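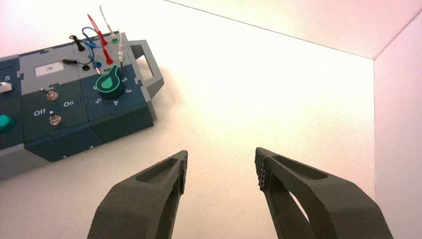
Trucos para enseñarle una tarea al robot llevándolo de la mano

Llevo desde agosto peleándome con esto en el taller, y como varios me habéis escrito preguntando lo mismo, os dejo mis apuntes tal cual los tengo pegados junto al banco. Vale igual si guiáis el brazo a mano o si lo lleváis con mandos a distancia.

Antes de grabar nada, haced la tarea entera con vuestros propios dedos, despacito, y fijaos en dónde dudáis. Ahí dudará también el robot, os lo aseguro.

Empezad por los botones, que perdonan mucho. Luego los deslizadores, después los interruptores de palanca, y el mando giratorio cuando ya tengáis el pulso hecho. Los cables con clavija, para otro día – y con un café delante.

Con el mando giratorio, abrid bien la pinza, bajad en vertical y cerrad sin prisa. Si hay que ir del 2 al 5, mejor en dos giros cortos, soltando y volviendo a coger, que forzando la muñeca.

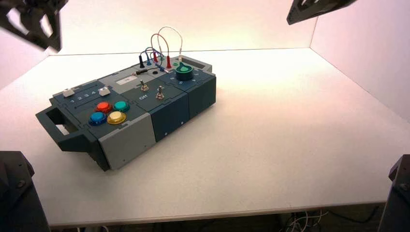
Tablero de tareas sobre la mesa blanca, con las dos pinzas en alto.

Dejad siempre el tablero un poco torcido, y cambiadlo de postura cada 3 repeticiones. Yo hice 15 seguidas sin moverlo y tuve que tirarlas todas (¡qué tarde más tonta!).

Si os equivocáis a media demostración, parad y borrad esa toma. Y los cables, apartados del recorrido del brazo, que un latiguillo enganchado da muchos disgustos.

Comentarios

Milagros Figueroa
27 de noviembre
¡Gracias! Lo de soltar y volver a coger me ha salvado el giro. ¿Tú grabas también la vuelta a la posición inicial?

Barrientos
Yo sí la grabo, pero en toma aparte, y luego las junto.

Dukano
A mí los interruptores se me resisten más que el mando, la palanquita es muy corta para mis pinzas.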